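Schöffin, April, kurz notiert

Schreib das jetzt schnell runter, sonst mach ichs nie. Der erste Prozess, in dem ich als Schöffin sitze, ist durch. Urteil ist gesprochen und rechtskräftig, und was in der Beratung war, bleibt sowieso in der Beratung. Also nur das, was öffentlich war, und das was mir im Kopf rumgeht.

Betrug. Kein Mord, kein Blut, nichts fürs Fernsehen. Vier Angeklagte, eine Firma namens Latuletti, die es eigentlich nie gab. Briefkasten, Webseite, eine Telefonnummer mit sehr freundlicher Ansage. Verkauft wurden Anteile an einer Ferienanlage in Brirkport. Hochglanzprospekt, Meerblick, Poolbar. In Brirkport steht auf dem Grundstück ein Bauzaun. Sonst Gras.

122 Geschädigte. Die Zahl stand in der Anklageschrift und ich hab sie beim Verlesen gehört und erstmal gar nichts gedacht. Dann kamen die Leute als Zeugen. Nicht alle natürlich, aber genug. Eine Rentnerin mit einem Ordner, jede Mail ausgedruckt, mit Trennblättern. Ein Ehepaar, das sich im Zeugenstand gegenseitig nicht angeschaut hat (einzeln vernommen, klar, aber auch nachher auf dem Flur nicht). Ein junger Mann, der das Geld von seiner Oma angelegt hatte. Der hat sich beim Richter entschuldigt. Beim Richter! Wofür denn.

Akte: 640 Seiten. Die Schöffen kriegen die nicht komplett, wir hören ja, was in der Verhandlung kommt, das soll auch so sein. Aber der Vorsitzende hatte die Stapel vor sich und ich hab ständig hingeguckt. Lauter gelbe Zettelchen.

Was ich nicht wusste: wie viel man wartet. Zeuge steht im Stau, Dolmetscher krank, Technik geht nicht. Einmal eine Stunde auf einen Beamer. Ich hatte zum Glück was zu lesen dabei, Kantine war schon zu. Und wie leise das alles ist. Ich hatte mir irgendwie Plädoyers mit Armwedeln vorgestellt, stattdessen Kontoauszüge. Überweisung, Überweisung, Barabhebung, nächste Seite. Am dritten Verhandlungstag hab ich angefangen mitzuschreiben, damit ich nicht wegdrifte, das kann ich jedem empfehlen der das Amt übernimmt.

Der Haupttäter hat am Ende doch noch gestanden. Über den Anwalt, verlesene Erklärung, zwei Seiten. Er selber hat auf den Tisch geschaut. Bei einem Einzelnen ging es um 355 Euro, der hatte nur die Reservierungsgebür gezahlt und dann Verdacht geschöpft. Der hat die Anzeige gemacht. Ohne den wär das vermutlich noch jahre gelaufen.

Die anderen hatten bis zuletzt geschwiegen, ist ihr gutes Recht. Einer hat beim Urteil geweint, seine Mutter hinten im Saal auch. An die denk ich mehr als mir lieb ist.
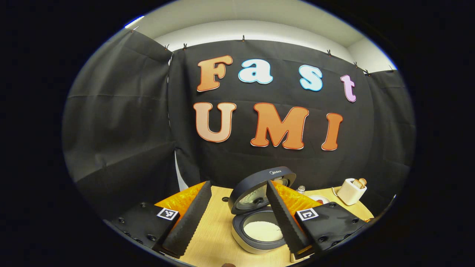 Schwarzer Vorhang, oben festgeklammert.

Nach der Urteilsverkündung bin ich nicht gleich heim. Zu Fuß zum Bahnhof, Umweg durch den Park, Handy aus. Zuhause dann Nudeln und ins Bett um acht. Am nächsten Morgen ganz normal Büro, Kollegin fragt wie es war, ich sag "lang". Mehr kam nicht raus.

Ob die Leute ihr Geld wiedersehen, weiss ich nicht. Einziehung ist angeordnet, aber auf den Konten war kaum noch was drauf. Die Rentnerin hat mich vorm Gebäude noch gefragt, wann sie denn mit was rechnen kann. Durfte ich nichts zu sagen, hätte ich auch nicht gekonnt.

Nächste Ladung liegt schon hier, Körperverletzung, ein Tag angesetzt. Muss noch den Urlaub umtragen lassen. Kommentare schalte ich frei wenn ich dazu komme, bitte keine Fragen zum Strafmaß.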